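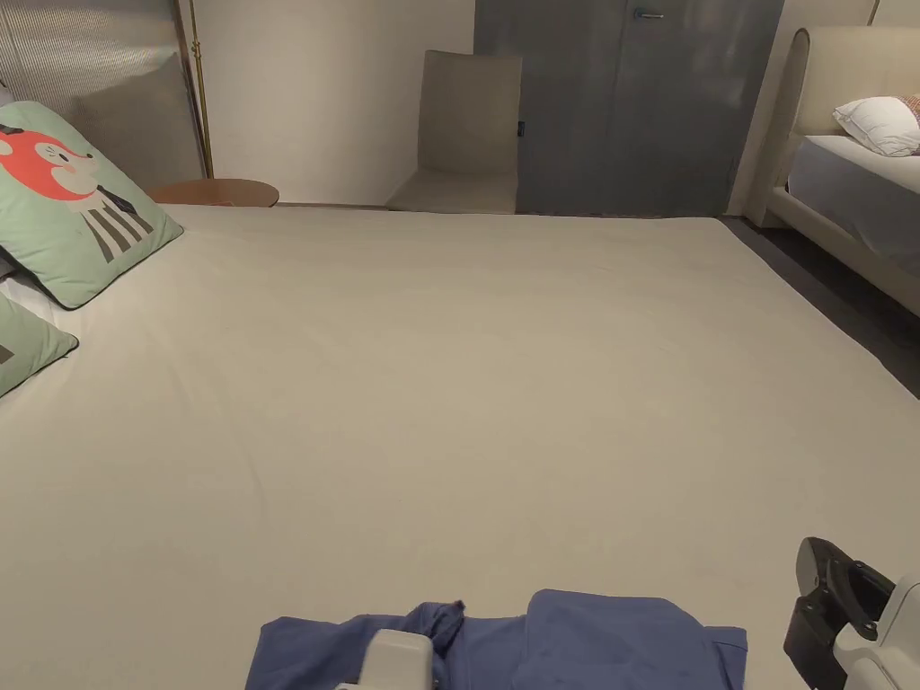
Nirmont, March 1, 2023 – I'm Judit Sárközi, and I'm very happy to tell you that Trirer, the print and mailing company I run with Vilmos Antal, has bought the Hegyi bindery next door to us. The papers were signed in January and we've been bursting to talk about it ever since. It means we can now take a brochure or a catalogue from first proof to the post van without it leaving our own yard. Anybody who has watched me fuss over proofs will know why I care so much. A soft periwinkle blue laid on a pale cream bed sheet looks like an easy pair of colours, and on the wrong paper the blue turns grey and the cream turns yellow. When that happens I want to walk across the yard and sort it out, and I don't want to ring someone two towns away and wait for a call back.

What we've bought

Hegyi has been folding, stitching and binding for 25 years, and for 14 of those it has been doing most of our finishing work. Miklós Virág ran it for the whole of that time. He told us over a sandwich last year that he'd like to stop owning a business and go back to working in one, and Vilmos and I went quiet for a bit and then both started talking at once.

So Miklós stays! He'll look after the bindery floor and he'll be training two people who are moving over from our press room. Everyone who worked at Hegyi has been offered a job with us on the same pay and the same hours, and I'm pleased to say they've all said yes. The Hegyi name stays over the door as well. People in Nirmont would carry on calling it that whatever we painted up there.

"I've been carrying boxes between these two buildings for years and filling in an invoice every time," says Miklós. "I shan't miss the invoices. I'll probably still be carrying the boxes."

The building comes with the deal, along with the big folding machine, two stitchers and a guillotine that is older than I am and cuts straighter than anything we own. We've had it serviced. It didn't need much. 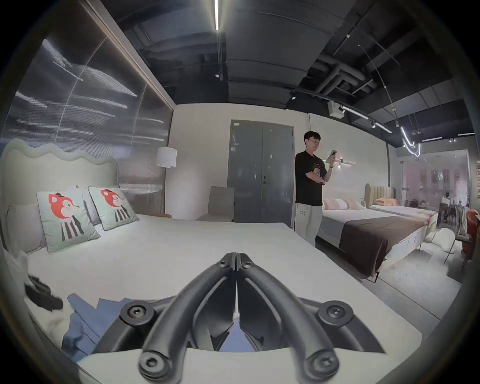

Our customers have been asking for smaller runs for a long while now, and this is where the bindery makes the biggest difference. In the past, if a shop came to us wanting a short catalogue, the finishing had to go in the queue behind everybody's bigger jobs, and I'd have to quote a date I was embarrassed by. Plenty of good little businesses sell things that need a proper picture and a bit of room on the page. Take the pale mint-green cushions with the cartoon characters on them, the foxy-looking ones with red heads, small black hats and stripy bodies. Shrink that to a thumbnail in a list and you've lost the hats. Give it half a page and people will stop and look. A shop with a dozen lines like that doesn't need thousands of copies, and from now on it won't have to pay as if it did.

We've called the new short-run service Belora. (I wanted something longer and was outvoted.) The smallest Belora order is 25 copies and the largest is 3000, and above that we'll quote you in the usual way. You can choose stitched or glued spines, three paper weights, and a matt or silk cover. One printed proof is included in the price, and I would please, please ask you to look at it in daylight before you sign it off.

We ran Belora quietly with a few regular customers before telling anyone else. Aroha Baxter was the first to place an order, for her spring homeware catalogue.

"I'd stopped doing a printed catalogue as I couldn't justify the number of copies I was made to buy," she says. "The last lot sat in my hallway until I gave in and used them to wrap plates. With this order I had what I needed and nothing left over, and the pages lie flat, which my customers did mention."

Where the money came from

I like it when other owners are open about this, so I'll have a go. We paid for the bindery partly from what Trirer had put by and partly with a bank loan over seven years. No outside investors have come in, and Vilmos and I still own the company between us. We had a hard look at the sums with our accountant, Tanveer Bhutto, who made us work out what would happen if our three largest customers all left in the same year. It wasn't a cheerful afternoon, but the loan could still be paid, and that settled it for me.

We sent out 1127 separate jobs last year, from wedding orders of service up to the big seed catalogues. Well over half of them went through Hegyi at some point. We were already leaning on that building – we just didn't have the keys.

Vilmos puts it more neatly than I do. "We knew the machines, we knew the people and we knew the roof leaked," he says. "There weren't going to be any surprises."

The roof has been mended, by the way.
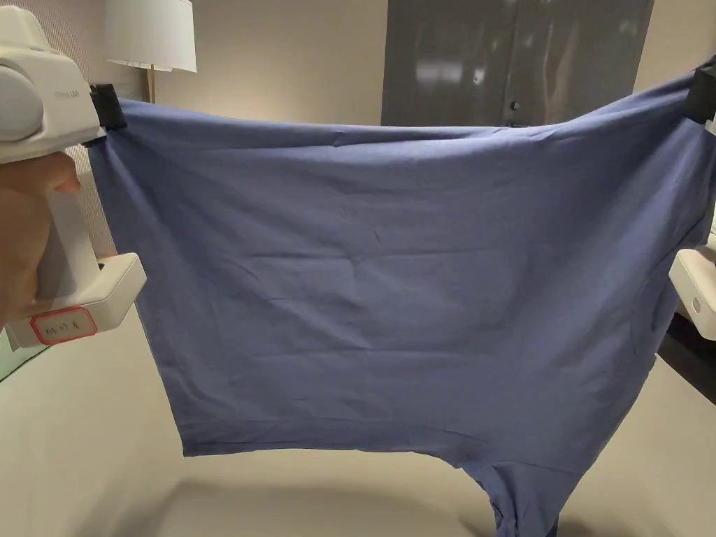 What changes for customers

If you already have an account with Trirer, you don't need to do anything. Your prices are held until the end of the year, your contact is the same, and so are the phone number and the bank details. If you had an account with Hegyi, Miklós will be writing to you himself with your new account number. Please keep using your old one until his letter arrives.

Trade finishing carries on too. Several other printers send work to Hegyi and I know one or two have wondered whether we'd put our own jobs first. We won't. The bindery keeps its own diary, Miklós is in charge of it, and I have to book my slots like everybody else. I've already been told no once.

Collections are now from the Hegyi side of the yard, through the green gate. The old Trirer loading door is closed while we put a covered way between the two buildings, so please don't park across it.

Come and have a look

We'd love to show people round. Visits can be booked through the front office at Trirer, and local papers and trade magazines are welcome to come and talk to any of us, Miklós included, though he has asked for it not to be before ten. Paper samples and a Belora price list can be picked up from the same desk.

Press contact: Judit Sárközi, Trirer, Nirmont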